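楼宇门禁改造：从机械钥匙到分级授权

多户住宅的门禁改造，难点多在既有门体。Griver 对 Grallmont 小区的改造记录显示，首批 47 樘门中，单元门、设备间门和储藏室门的框厚、开向各异，统一型号的电控锁无法直接安装。设计方 Gwynne 最终将锁体与读卡模块分离，读卡器固定在墙面，锁体按门型选配。

布线沿墙角走明管，穿框处加护套。窗框和木柱不开孔，线管一律绕行。
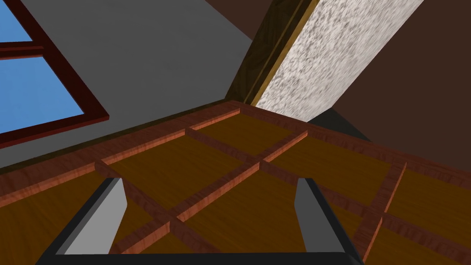

深红褐色窗框与灰色墙面，室内渲染图

供电采用集中式电源，每台控制器管理 2 樘门，后备电池按停电工况单独核算。断电时的锁态须逐门确定：疏散路径上的门断电开锁，设备间断电保持闭锁，室内侧保留机械开启。两类门不得共用同一继电器回路，验收时分别拉闸测试。

授权由 Mandex 管理软件完成，分住户、物业、临时三级。临时凭证到期自动失效，无须回收实体卡。控制器本地可存储 100 条临时凭证，网络中断时仍按最后一次同步的名单放行。事件记录先写入本地，恢复连接后补传，时间戳以控制器时钟为准，因此校时应列入月度维护。

玻璃门另作处理。窄边框门可用的锁体安装深度有限，多数情况下改用磁力锁或外装电插锁，并在门扇闭合后复测间隙。

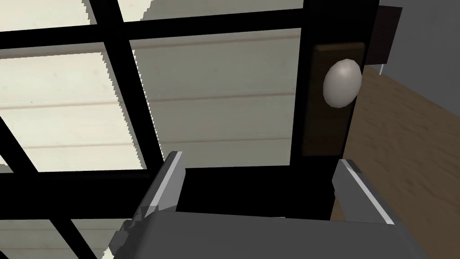 黑色框条分格玻璃门，近景渲染图

调试阶段最常见的故障是门磁误报。Grallmont 自 2 月试运行以来，误报记录超过 50 条，多数与闭门器末段速度过低有关，门扇停在锁舌前，系统判为未关。调整闭门器并将报警延时加长后，记录明显减少。其余几条查明为接线端子松动，已随例行巡检紧固。

机械钥匙未全部取消。设备间各留一把应急钥匙，存放于值班室，领用须登记。

2026年9月14日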